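Ticket 376 – Bathroom floor, Skallow show flat
Status: open, waiting on reply
Raised by: Mark Anthony Mercado
Sent to: Plella Tile Care, customer help

Hello all, and thank you for picking this up so quickly after my phone call. I promised to put everything in writing, so please forgive the length.

We had the bathroom floor in the Skallow flat sealed in October with your Plella gloss finish. I was delighted with it for the first fortnight. Then I started noticing a dull patch between the bath and the doorway, and it seems to come and go. In the morning I can hardly find it, but by evening, with the ceiling light on, it looks like a faint bloom on the tiles.

What I have tried so far:
Mopped with plain warm water, then dried with a soft towel. Better for a day, then back again.
Used your rinse, 14 ml to a full bucket, as the bottle says. No change that I could see.
Left the door open and the fan running for 90 minutes after every bath. This helped a little, I think – or perhaps I was only hoping.

Your colleague asked how the floor looks with the ceiling light on, and whether the joints have changed colour.

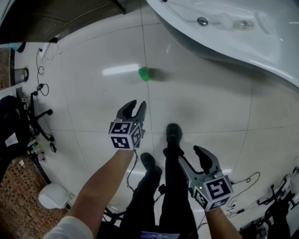
Bathroom floor with the ceiling light on, green cup on its side, bath at top right.

The joints are thin and grey, the same as the day they went in, so I don't believe the grout is the trouble. You'll notice how strongly the light streaks across the tiles, and I'm afraid the dull patch is a devil to catch on camera. It shows far better if you crouch by the door and look along the floor towards the bath.

Sakalauskas, who laid the tiles, wondered whether the sealer went on too thickly. They charged us 200 pounds for the sealing and have been very decent about it, so I would rather not send them back to strip it all off unless you think it's needed.

Could you tell me whether a second rinse is safe, and how long to leave it? I can be at the Plovavgate office most afternoons if ringing is easier.

With warm thanks,
Mark Anthony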